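Household manipulation (robotics)
Category: Robotics | Domestic automation | Articles needing more sources

Household manipulation is the handling of everyday objects by machines in homes and small workshops. Robot vacuums have been sold for years, but chores that call for gripping, such as tidying toys or clearing a bench, remain mostly at the research stage.
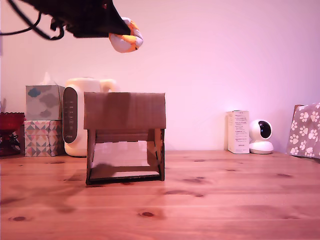

Progress is usually measured with short tabletop tasks. The Pasgate set, used by several labs, lists 208 of them, from placing a ball at a cardboard goal to folding a tea towel. Ordinary clutter is left at the back of the table.
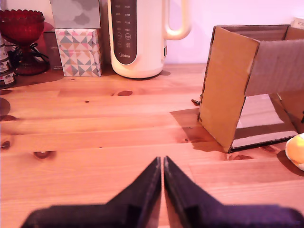
Two-fingered gripper at a pine table, with a cardboard structure at right.

Soft objects are harder than rigid ones. A stitched ball changes shape when squeezed, and the fingers can hide it from a camera mounted nearby – a common cause of missed grasps.
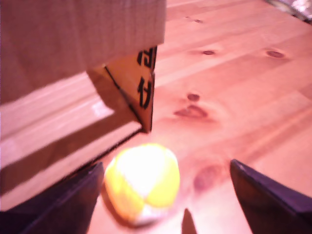 Fabric ball between open gripper fingers.

In the Plollimance trial, an arm made 1,184 attempts at tidying tasks and needed a person's help in some 20 per cent of them. Wemer, a parts supplier, uses similar arms for sorting trays, where items arrive in known positions. Its staff still do the packing by hand.

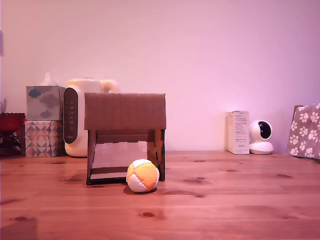
5 min read

Whether such machines are ready for the home depends on the chore. Single pick-and-place jobs are within reach. Laundry, dishes and cooking are not yet reliable without supervision, and the Pinheiro review rated cost as the larger barrier for most households.

Shares: 20 | Comments: 5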